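Ticket: Bike computer reports impossible weekly distance and "cardio fitness up 3 levels"
Status: Open, waiting on vendor
Category: Ride tracking / sync
Opened by: Efraín Yupanqui
Opened: Tuesday, July 14, 2026

Summary

According to the Ular app I rode 868 miles last week. I commute to the studio, teach my classes, and commute home. I did not ride 868 miles. The app has also awarded me a badge and told me to consider a rest day.

Setup

Ular head unit, bar mounted, bought in February. Chest strap from Onau. Phone runs the Ular app, which passes rides to the Satitz training log, and the instructors share that log for planning class intensity. Wheel speed sensor on the rear hub, new battery. Phone and head unit both say they are up to date, for whatever that is worth, as they said the same thing before the last update.

What happens

The ride shows correctly on the head unit when I stop it. Distance matches what I expect, heart rate looks like a person's heart rate. Then it syncs. After the sync, the app has the ride, a second copy of the ride with a slightly different start time, and on some days a "merged activity" that adds them up and then some. Calories for one morning commute came out at 3,560. If that were true I would be eating a lot more lunch.

Satitz then reads the totals and rewrites my training load. It has me down as "overreaching" and has moved my spin classes to the red zone, and the schedule page now suggests a substitute teacher for me.

What I tried

Restarted everything. No change, as expected.

Unpaired and re-paired the strap. The help page says duplicate rides are "usually caused by a loose strap." I don't see how a strap makes a second ride with its own start time. Tightened it anyway. Duplicates continued.

Turned off auto-sync and synced by hand once I was indoors on the studio wi-fi. The duplicate showed up later than usual, but it showed up.

Changed wheel size from automatic to manual and measured the tire with a roll-out on the garage floor. The head unit's distance moved a tiny bit. The app's distance is as wild as before, so I'm calling wheel size a dead end, even though support has now asked me to check it twice.

Deleted the duplicates in the app. They came back from Satitz. Deleted them in Satitz. They came back from the app. I can do this all day and I think the two of them can too.

Rode home without the strap. Still got a duplicate. To me that settles the loose strap theory, and I would like it to stop being sent to me.

Vendor reply, first line support (pasted)

Thank you for reaching out! We are sorry your fitness journey has hit a bump. Duplicate activities are a known display issue and do not affect your data. Please make sure your chest strap is snug and moistened, confirm your wheel size, and reinstall the app.

My notes on the reply

"Do not affect your data" is wrong on its face. The totals are the data. My weekly number is off, my load score is off, and a scheduling page is making decisions from it. I also asked what "merged activity" means and under what conditions the app creates one. Not answered.

I did reinstall. It pulled everything back down from the server, duplicates included, and asked me to rate it.

More testing

Borrowed a Bíró head unit from the studio drawer and ran it next to mine on the same bars for the commute in. The Bíró has no link to the Ular app, and I loaded its file into Satitz by hand. One ride, correct distance, sensible load. Mine, same road and same legs, came out as 2 rides plus a merged one.

So Satitz can take a clean file and leave it alone. My guess is that the Ular app uploads the ride once when I press stop and again when the phone finds wi-fi, and gives the second one the phone's clock time. The start times differ by a few seconds, which could be enough for Satitz to treat them as separate rides. It is a guess. I can't see the upload log and have asked for it.

I'm less sure about the merge step. Adding two copies should give double, and some of mine are well past double. Either the merge runs more than once or it is merging its own output. Neither one makes me want to trust the heart rate zones it builds on top.

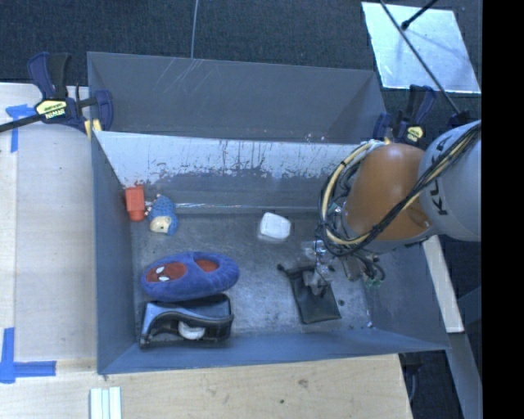 Jerome Tagle: Getting the same thing on my Ular since the last app update, so it isn't just your account. Mine stopped when I turned off the Satitz link completely and exported by hand. Left it off all last week, no doubles and no merged rides. I turned it back on for one ride to check and had the double before I'd taken my shoes off. Support told me it was the strap too. I don't own a strap.

Efraín again

Thanks, that helps a lot. I have turned the link off as well. Doing the export by hand is a nuisance on days with three classes, but I'd take a nuisance over a log I have to argue with.

I've sent your comment on to support with the side by side files and asked again for someone who can read the server log. I asked them not to mark this solved. Turning off the feature I paid for is a workaround, and I've seen workarounds get counted as fixes before.

Still needed from vendor

The upload log for my account, or at least the times each ride was received.
A plain answer on what triggers a merged activity.
A way to remove the bad rides that doesn't bring them back.
My training load recalculated once they are gone.

Workaround for now: Satitz link off, auto-sync off, export each ride by hand. Leave the badge alone — deleting it crashed the app.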